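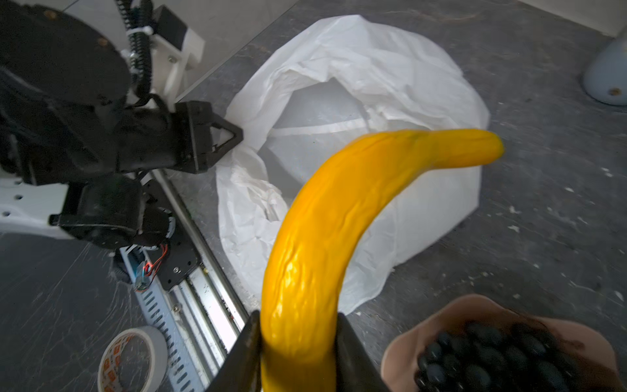 Grindberg Hut-to-Hut Walking Week

By Heather Galbraith, October
Last updated: October, 4.15 pm
Shares 13 | Comments 7

The Grindberg week is our longest-running walking holiday and the one most people book first with Mackay. You walk from one staffed mountain hut to the next, carrying a day pack, while your main bag goes by road and boat wherever there is a road or a boat. It lasts seven nights. The first and last are in the guesthouse at the harbour and the other five are in huts.

The route was changed slightly after last summer. We now go round the north side of the lake on the second day instead of the south, where the old path has been getting worse each spring. It adds a little distance but the ground is much better underfoot, and there is a decent place to stop for lunch out of the wind.

Who it suits

You should be able to walk for a full day on rough paths and do the same again the next morning. Most of the walking is on clear tracks with some boulders and a few wet sections. There is no scrambling and no rope work. The biggest climb is on the fourth day, when the path goes up 1000 metres between breakfast and mid-afternoon. It is steady all the way and the guide sets a slow pace, but it is a long climb and you will feel it if you haven't done much hill walking beforehand.

We take people from 16 upwards, and anyone under 18 must come with an adult. If you are not sure whether you are fit enough, ring the office and ask for Gyu-bin Ryu, who has walked every version of this route and will give you a straight answer.

Day by day

Day 1. Arrive at the harbour guesthouse at any time after 3 pm. Dinner is at 7 pm, followed by a short talk about the week and a look at the maps. If your flight gets in late, the kitchen will keep a plate back for you provided we know by lunchtime.

Day 2. A morning boat across the fjord, then up through birch woods and along the north shore of the lake to the first hut. This is an easy start, with most of the climbing done before lunch.

Day 3. Open moorland for most of the day. The path crosses two footbridges and then follows the river up to the second hut, which has the best drying room on the route. Wash your socks here.

Day 4. The big climb. We leave early, at 7.30 am, and go over the pass at Grindberg itself. On a clear day you can see the coast from the cairn. The descent on the far side is short and the hut is in sight for the last hour.

Day 5. A free day based at the third hut. You can rest, swim if you can stand the cold, or join the guide on a half-day walk to the edge of the glacier. We spend two nights here, so there is no packing to do.

Day 6. Down the long valley to the farm hut. This is the longest day by distance but nearly all of it is level or downhill. People with bad knees tend to find it harder than the climb — bring poles.

Day 7. A morning walk to the jetty, the boat back to the harbour, and a free afternoon. The sauna at the guesthouse is heated from 4 pm.

Day 8. Breakfast, then home. The early bus to the airport leaves at 8.10 am and there is another at midday.

The huts

Four huts are used on the route. All are warm, clean and fairly basic. Bedrooms sleep two or four, with bunks, duvets and pillows. You need to bring a sheet liner, or you can hire one at the guesthouse. Toilets are indoors everywhere except the farm hut, where they are across the yard.

Showers are hot at three of the huts and cost a few coins at the second. Electricity is limited at the third hut, which runs its own small turbine, so charge your phone the night before. There is no mobile signal at the second or third hut. The guide carries a satellite phone for emergencies.

Single rooms are available at the guesthouse only. We can't offer them in the huts at any price, and we would like people to know that before they book.

Food

Breakfast and dinner are included every day, and you make your own packed lunch from the breakfast table. Dinner is usually soup, then fish or lamb with potatoes, then something with cream. Vegetarian and gluten-free meals are no trouble if you tell us when you book. Vegan meals are possible but rather repetitive at the farm hut. Drinks are extra and are paid for at each hut, by card everywhere except the second.

Your guide

Sigrún Laxdal leads most of the June and July weeks, and Si-woo Yoo leads the rest. Both hold full mountain leader qualifications and current first aid certificates. Groups are up to 13, plus the guide. If numbers are high we add a second leader, who walks at the back.

Luggage

You may send one bag ahead. It should be soft, without a rigid frame, and you should be able to lift it yourself, as it goes on and off the boat by hand. Bags reach every hut except the third. For the two nights there, you carry what you need in your day pack, so a pack of 30 litres or a bit more is sensible.

Bags are moved by Volance, who have done the job for us for several seasons. They are covered by Volance's own insurance while in transit, but not for cameras, laptops or jewellery. Keep those with you.

What to bring

Walking boots that have been worn in
Waterproof jacket and trousers
Two warm layers, plus hat and gloves, even in July
Poles
Sheet liner
Head torch
Indoor shoes or thick socks for the huts (no boots past the porch)
Water bottle
Cash for the second hut

What the price covers

Seven nights' accommodation, breakfasts, packed lunches and dinners, both boat crossings, luggage transfer and the guide. It doesn't cover flights, the airport bus, drinks, showers at the second hut or travel insurance. You must have insurance that includes mountain rescue, and we ask for the policy number before you travel. Many of our guests use Protura, though any policy with the right cover will do.

Booking and deposit

A deposit of £317 per person holds your place. The balance is due eight weeks before the start date. If you cancel before the balance is due you lose the deposit, but you can move it once to another week in the same season without charge. If we cancel, you get everything back.

Bookings for next summer opened in October. July fills first, and the first week of September usually has space until quite late. It is colder by then and the days are shorter, but the midges have gone and the huts are quieter.

To book, ring the office or use the enquiry form. Da-eun Ok handles all bookings for this trip and replies to most messages by the next working day. If you would like to share a room with friends who are booking separately, put their names on the form.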